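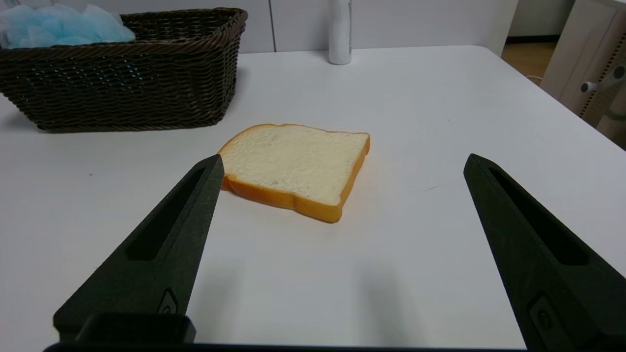

Plant and Machinery > Stationary Engines > Inspection

Clerkside Workshop: Standby Diesel Engine Inspection Checklist

This checklist applies to the two Hunberg four-stroke engines in the plant room. It is to be completed before each test run and after every 300 running hours. Enter Pass, Fail or Not Checked against each item, and initial the sheet.

Part A - Engine stopped and isolated

1. Battery isolator off and key removed. Pass.
2. Oil level between the marks on the dipstick. Pass. Comment: level near the lower mark on Engine 2; topped up.
3. Coolant level and hose clips. Pass.
4. Drive belt free from cracks and fraying. Fail on Engine 1. Comment: replacement ordered from Bakalis. The engine is not to be run until it is fitted. 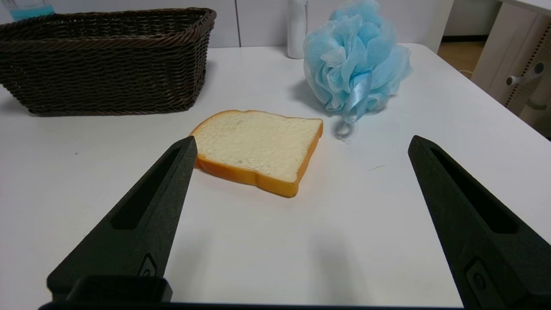 Page last changed: July 8, 2026

5. Fuel lines and unions free from leaks. Pass.
6. Air filter element clean and seated. Pass. Comment: Bido element fitted to Engine 2 at 262 hours.
7. Guards over belt and flywheel secure. Pass.

Part B - Engine running (Engine 2 only)

8. Oil pressure warning light goes out after starting. Pass.
9. Exhaust joints free from leaks. Pass. Comment: slight soot mark at the manifold flange, to be looked at again in August.
10. No unusual knocking under load. Pass.

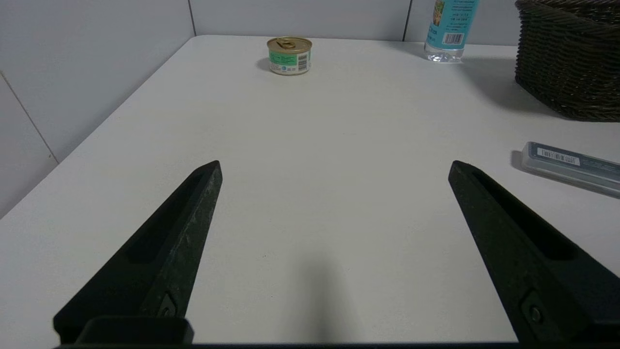
11. Emergency stop brings the engine to rest. Pass. Comment: tested from both the panel and the door position. The stop must be reset by hand before the next start.
12. Room ventilation louvres open fully. Not Checked. Comment: access ladder out of service.

Any item marked Fail must be reported to the plant supervisor the same day. The engine concerned is to be locked off and tagged - verbal warnings are not sufficient.

Inspection carried out by: Evanthia Moschos

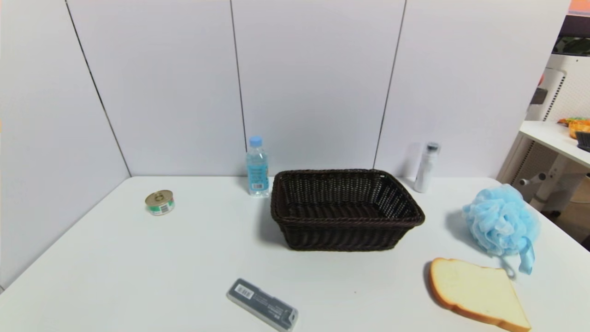 Basket and water bottle on the white table.

Comments (3)

plantroom_pete: Item 6 gives the hours for Engine 2. What was Engine 1 showing?

E. Moschos: Engine 1 stands at 205 hours. The sheet will be amended to show both readings.

Dray: Could item 4 mention belt tension as well? Ours looked perfect and was still slipping badly on start-up.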